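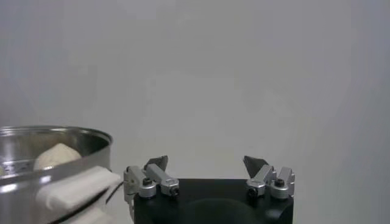 By Clive Pilkington
6 Mar 2018 | Features

Fura wants its code of practice for kitchen robots adopted by June. It runs to 29 pages, and I have read all of them twice. Five are about cleaning. One paragraph is about steam.

The code's big idea is a badge. A machine earns it by completing 1,000 handling cycles without dropping anything or squeezing too hard. Fornurov, which sells arms to food plants, likes the plan. So does Kimaro, its main rival, and when two competitors love the same rule I start looking for what it leaves out.

I asked who watches the 1,000 cycles. The maker does. Who keeps the log? The maker again, for 150 days, after which it can be thrown away.
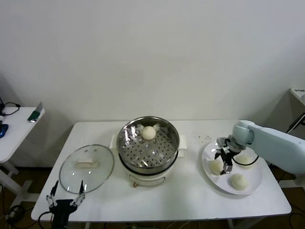 Cleaning rules written for people don't carry over well to machines. A cook is told to wash hands between jobs, and everyone knows where a hand stops. On a two-finger gripper, the code asks for "food contact surfaces" to be wiped down and never says which parts those are. Set one to work over a plate of steamed buns, with a black cable looping down beside the food, and I'd like to know whether the cable counts. Fura's answer was that operators should use their judgment. I thought the point of a standard was to save them from having to.

A catering trainer I spoke to in Pisstead had printed the thing out and given up around page 12. She wanted to know how hot a fingertip may get before it touches food, and who is allowed to reach in while the arm is powered. The first isn't covered. The second gets "suitably trained staff," with no word on the training.

Comments on the draft are still open. Mine went in last week and ran longer than the section on steam.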